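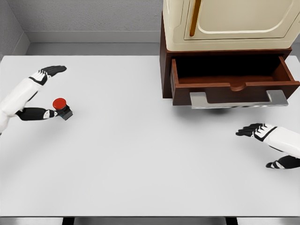
Nermina Vukadinović

4.2 Paper handling and recovery from jams

The second part of the study looked at how shared office printers return to service after a paper jam. Three models were compared: the Gaso, the Drelluta and the Szekeres. All are sold for workgroups and all accept sheets from a main cassette and a side tray. Each printer was placed in a working office and left in ordinary use for 14 weeks, with staff asked to clear jams themselves before calling for help.

Jams were logged by the print server, which ran the Enetti queue software in its standard setup. An event was opened when the printer reported a stopped sheet and closed when the next page left the output tray. Events that lasted more than 60 minutes were set aside, as most of them began after the office had closed. Figure 4 shows a simulated tabletop with two robot arms, a red push-button device and a cabinet with an open drawer.

The median time to recovery was 2 minutes for the Gaso and slightly longer for the Drelluta. The Szekeres was slower, at 18 minutes. Its service log suggests that the delay came less from removing the sheet than from the warm-up cycle that followed – a cycle the user cannot skip. Heavy stock made little difference on any of the three, while labels and reused paper raised the number of events on all of them.

The wording of the panel messages also mattered. Where the display named the door to be opened, users seldom opened a second one. Where it gave only a code, they often tried the main cassette first, and torn pieces were sometimes left behind the rear cover. These pieces led to repeat jams within the same print job, which the server recorded as separate events. The totals in this section have not been corrected for this effect. Toner use over the same period is treated in Section 4.3.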